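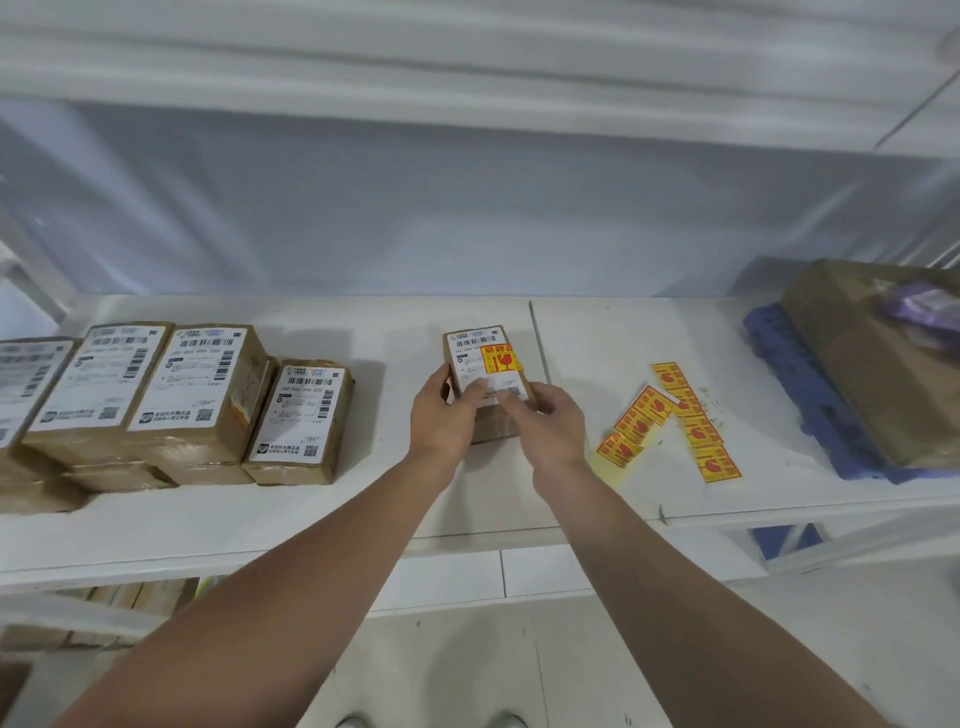
メーリングリストの皆様

種子交換の発送方法について、先日の投稿への返信を兼ねて書きます。私は豆類を中心に7年ほど前から出品していて、発送は毎年同じ手順でやっています。封筒で送ると、仕分けの途中で大粒の豆が割れることがあります。昨年、封筒で出したオルナシャム(Ornasham)の白インゲンは、届いた先から半分近く割れていたと連絡をもらいました。それ以来、量の多いものは小さな茶色の段ボール箱に替え、送り状は正面に貼って指で端まで押さえ、ラベルの右上には赤と黄色の割れ物シールが来るようにしています。バーコードの上にシールがかからなければ、位置はどこでもかまいません。

以下、引用です。

> Jolari系統のつるありインゲンを希望された方が多く、
> 手持ちでは足りなくなりそうです。一人あたりの粒数を
> 減らすか、希望者を先着で締め切るか、ご意見をください。
> また、湿気でカビが出たという報告が2件ありました。
> 乾燥剤は入れたほうがよいでしょうか。
> 発送は5月に入ってからでも間に合いますか。

粒数については、減らすほうに賛成です。つるありなら一人24粒あれば、欠株が出ても自家採種には足ります。先着にすると、メールを週に一度しか見ない人が毎回外れてしまいます。私の手元にもJolariが少し残っているので、1000粒までなら提供できます。ただし一昨年の採種で、発芽率はまだ確かめていません。来週、湿らせた紙の上で試して、結果をこちらに流します。

カビの件ですが、乾燥剤よりも採種後の乾かし方を見直したほうがよいと思います。さやが茶色くなってから株ごと抜き、軒下で二週間吊るし、むいた後も紙の上に広げて一週間置きます。爪を立てて跡がつくうちは袋に入れません。ビニール袋で密封すると残った水分が逃げないので、私は紙袋だけにしています。乾燥剤を入れる場合は、種に直接触れないよう別の小袋に分けてください。

発送時期は、暖かい地域の方には5月では遅いです。つるなしは遅まきでもなんとかなりますが、Ikovskaのような晩生の系統は、梅雨の前に本葉が出ていないとその後の育ちが悪くなります。寒い地域の方は5月でも問題ありません。申込時に地域を書いてもらい、暖地の分から先に出すのがよいでしょう。

袋の表示もお願いがあります。系統名、採種した年、つるの有無の三つは必ず書いてください。昨年は101番の袋に番号しかなく、中身がIkovskaなのかArabzadehなのか、まいて花が咲くまで分かりませんでした。Arabzadehは花が薄紫なので咲けば区別できますが、種の色だけで見分けるのは無理です。鉛筆書きのほうが湿気でにじまず、後から読めます。

交雑についても少し。インゲンはほとんど自家受粉なので、系統の間は数メートル離せば実用上は困りません。ベニバナインゲンは虫が運ぶので話が別です。出品される方は、近くに別の系統があったかどうかを備考に書いてください。

一覧表の更新は今月末の夜に行います。訂正のある方は、それまでにこのリスト宛てに返信してください。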